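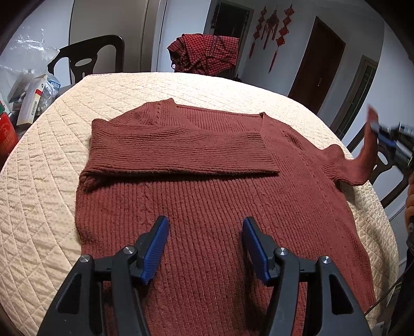
Left sleeve in, right sleeve lifted up.

How I Fold Chunky Sweaters So They Don't Stretch

I used to hang every sweater I owned. Then I pulled out my favorite ribbed one in April and it had those little pointy bumps on the shoulders, like it was wearing a coat hanger from the inside. So now everything knitted gets folded, and after a couple of winters I've got it down to a method that takes me maybe a minute per sweater (longer if the dog is helping).

You don't need a folding board or anything like that. A table will do. I like to put something quilted down first so the knit doesn't slide around while I'm tugging at it, and also because our table has a rough patch from the Great Fondue Evening. A bed works too, but your back will complain!

Step 1. Lay it out
Put the sweater face up with the neck away from you and the hem near your stomach. Smooth it with flat hands, from the middle out. Look at the ribs while you do this. If they run straight up and down you're good, and if they wander off to one side, pick the hem up, give it a gentle shake and lay it down again. Don't pull on the hem to straighten it, or you'll end up with a sweater dress.

Step 2. First sleeve
Take the left sleeve by the cuff and bring it straight across the chest so it makes a band below the neckline. The ribs on the sleeve should now be going sideways. You'll probably get a bunchy bit where the sleeve bends. Flatten what you can with your palm and leave the rest alone, thick knits always keep a lump there.

Step 3. Second sleeve
Same thing from the right. Lift the cuff, carry it over and set it down on top of the first one. I say carry because dragging catches the ribs and twists the shoulder. If your table is small and the sleeve is hanging off the side, pick it up before it starts pulling on everything else.

Step 4. Sides, then thirds
Fold each side in a little, just enough that the whole thing is as wide as your shelf or drawer wants it. Then bring the hem up a third, and fold once more to the neck. For really fat sweaters I skip the thirds and go in half, otherwise you get a brick.

Step 5. Stack
Heaviest at the bottom, and no more than you can lift out with two hands. Mine live in a Vindstead drawer that is slightly too shallow, so I stand them on their sides and can see every color at once, which I like better anyway.

Cardigans: button them first, all the way, then do exactly the same.

Turtlenecks: fold the collar down onto the front before you start on the sleeves.

Next up I'll do scarves, if I can find them all.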